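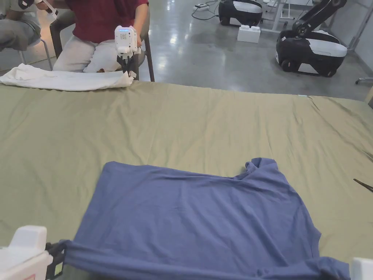 Orysia Nechyporuk began to learn Portuguese when her second child was 10 months old. She studied after nine in the evening, when the apartment became quiet, and she says she was usually so tired that she read the same line three times.

"I didn't choose the language for work," she told me. "My grandmother had a record with Portuguese songs. I knew the sounds by heart, but I didn't know one word."

We spoke on a Thursday, in the small café next to the Didenko bookstore, where she buys her notebooks. She had brought four of them, all with a soft cover and all full. In the first one every word has its translation beside it. In the later ones there are only sentences.

I asked her why she changed the method. She thought for a while before she answered.

"With lists I could pass a test, but I could not ask for a glass of water. So I started to write about my own day. What I cooked, who called, what made me angry. After that I asked my teacher to correct it."

The teacher is Tamara Kostiuk, who has a group of adults at the Alell language school. Her rule is 300 words in a week, by hand. Orysia kept this rule also in the summer, with one break, when both children had the flu.
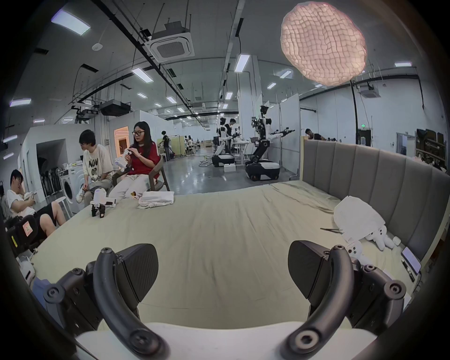
She still finds the verbs difficult. The future subjunctive, she says, took a whole winter, and even now she stops in the middle of the sentence to check herself. Pronunciation was easier for her, and she thanks the old record for that.

"People say that a child learns without effort," she said. "My son cried over English spelling last month. I sat next to him and did my own exercises. I think it helped him to see that his mother also makes mistakes."

In November she wants to read her first novel without a dictionary. It has 264 pages, and she has already put it next to her bed. When I asked what will come after, she laughed and said that maybe she will finally understand the songs.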